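Section 4. Setting Up Your Home Blood Pressure Monitor

Read this section before you take your first reading. The steps apply to the Pluden upper-arm monitor with the standard cuff. If you were given the large cuff, follow the same steps and use the size line printed on that cuff.

4.1 Before you start

1. Put four new batteries in the compartment on the back. Do not mix old and new batteries.
2. Press and hold SET until the hour flashes. Use the arrow button to change it, then press SET again for the minutes.
3. Choose User A or User B. Each user has a separate memory.
4. Push the air plug firmly into the socket on the left side.

Note: The clock resets when the batteries are removed. Readings already stored are kept.

4.2 Fitting the cuff

1. Remove tight or thick clothing from your upper arm.
2. Slide the cuff on so the lower edge sits just above the bend of your elbow.
3. Turn the cuff until the tube runs down the inside of your arm.
4. Close the strap. You should be able to slip 2 fingers under it.

Caution: Do not fit the cuff over a wound, or on an arm with a drip line or a dialysis shunt. If you have had breast surgery or lymph nodes removed, ask your doctor which arm to use.
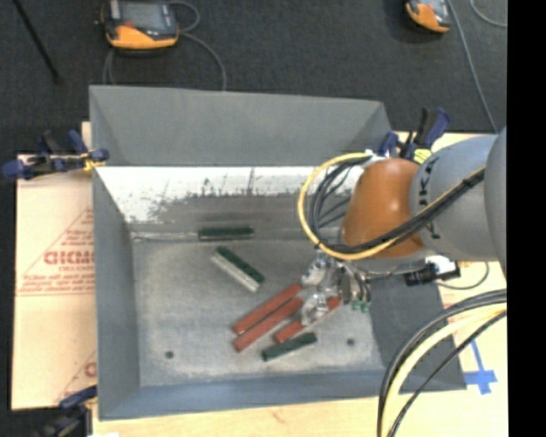
4.3 Taking a reading

1. Do not smoke, exercise or drink coffee for 30 minutes beforehand. Empty your bladder.
2. Sit with your back supported and both feet flat on the floor. Rest quietly for five minutes.
3. Rest your arm on a table so the cuff is level with your heart.
4. Press START. Stay still and do not talk until the cuff lets go.
5. Wait one minute and take a second reading. Write both in your log — the top number first, then the bottom number, then the pulse.

Take your readings at the same times each day, once in the morning before any blood pressure medicine and once in the evening.

Caution: If a reading is above 180 on top or above 120 on the bottom and you have chest pain, trouble breathing, weakness or trouble speaking, call 911. Do not wait to repeat the reading. Never change your medicine based on home readings alone.

4.4 If the display shows an error

E1: The cuff is loose or the plug is out. Refit both.
E2: You moved or talked. Rest and start again.
E4: Low batteries. Replace all of them.

For other codes, call the Fonville clinic desk and ask for Zawadi Temba.

Related items
Section 5. Cleaning and storing the cuff
Printable log sheet, morning and evening
Reading a food label for sodium
Questions for your next visit, by Maribeth Calimlim
Cuff exchange at the Lyons and Sunberg offices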